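Royal icing without the swearing

Most royal icing trouble is water trouble. Add it by the teaspoon, stir, and draw a knife through the bowl. If the line closes in 8 seconds you can flood a biscuit with it. If it closes in 3, you have made a drink, so sift in more icing sugar.

Colour the icing the night before. Reds and blues deepen as they sit, and a tasteful pink at teatime can be a fire engine by breakfast.
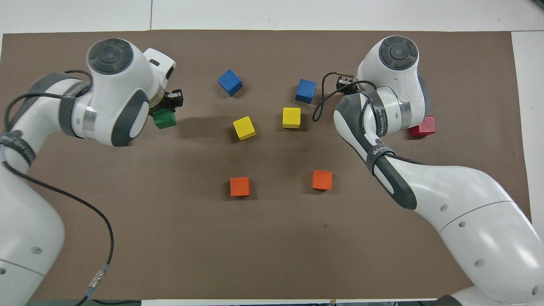
Keep a damp cloth over any bowl you're not using. Piping bags can stand nose down in a tall glass with a bit of wet kitchen roll at the bottom. Bubbles want popping with a cocktail stick straight away, as icing crusts over faster than you can find the cocktail sticks.

Leave outlines for 20 minutes before filling them in. Eat the wonky ones first.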